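Shahab Kordestani
Cleaning up the bike trailer before the cold sets in. Posting as I go so I remember how it all goes back together in spring.

Shahab Kordestani
It's a secondhand Lultley. We bought it when the kids were small and now it mostly hauls groceries and dog food. The fabric has had four summers of sun and a lot of road grit.

Shahab Kordestani
Started with the blue mesh. Dry brush first, then a damp cloth with a drop of dish soap. I don't scrub along the crease. Mesh goes fuzzy if you work one spot too long.

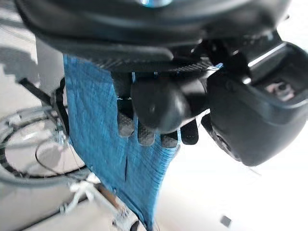 Blue mesh, with the black strap down the side.

Shahab Kordestani
Someone asked about putting the fabric in the washing machine. I tried that with a different cover once and the coating came off in flakes. Hand wash only for me now, and hang it in the shade.

Shahab Kordestani
Straps next. Toothbrush and warm water. If an end is fraying, melt it a little with a lighter, outside, and keep it well away from the mesh.

Shahab Kordestani
The wheels get wiped down last. Rim, then spokes, then the hub, and a new rag for the hub so I'm not dragging grease back over the rim. I went through three rags last year.
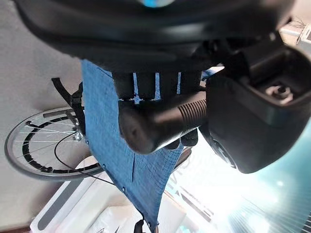 Wheel and hub, right next to the fabric.

Shahab Kordestani
Watch for loose cable near the spokes. I check mine by turning the wheel slowly by hand and listening for a tick. Two zip ties fixed it last time.

Shahab Kordestani
For the small rivets on the edge of the fabric I use a cotton bud and plain water. The Plarkex spray I used to buy left a white ring on everything, so I gave the bottle away.

Shahab Kordestani
It'll hang in the garage until March with the tires a bit soft. If anyone has a source for replacement buckles that fit a Lultley, please send me a link. The bike shop on Ansari only had the wide ones.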